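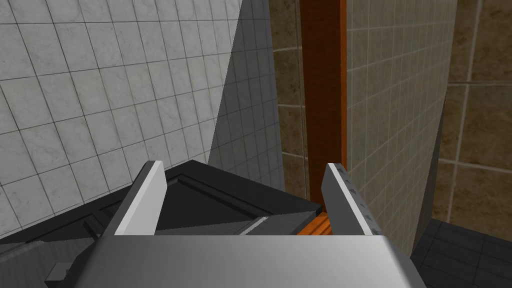 nudent
2025-06-23 by nudent

How much gap should I leave under a bathroom door so the extractor fan works properly? I've fitted new flooring in the hall and the door now only just clears it. The fan runs but the mirror stays steamed up long after a shower.

Mison
Leave 10 mm measured from the finished floor, on a standard width door. The fan can only pull air out if the same amount can get in, and with the door and window shut it has to come from under the door. If you've got 5 mm or less, take the door off and trim the bottom. Seal the cut edge with primer and paint or it will soak up moisture and swell.

Reply Share Report Follow

Lorkstead Help > Home repairs > Bathrooms > Ventilation

zerouali

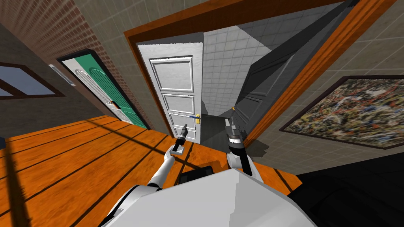 Before you cut anything, check the fan is moving air. Hold a sheet of toilet paper against the grille with the door open, then again with it shut. If it sticks when the door is open and drops when it's shut, you need a bigger gap. If it drops both times the fan is the problem - clean it first, then look at the duct. Ours was 100 mm flexi hose and it had sagged in the loft and filled with water. I paid 69 pounds for a new fan before I found that out. If you do trim, and yours is a white panelled door like the one here, put masking tape over the line and score it with a knife so the paint doesn't chip. Cut from the back face if you're using a circular saw. Check what the door is made of as well, as hollow ones only have a thin strip of solid wood at the bottom and you can't take much off.

lorkstead_tenant
Just leave the door open after your shower. We had the same trouble from November onwards and I stopped bothering with the fan. Bit of mould on the ceiling but it wipes off.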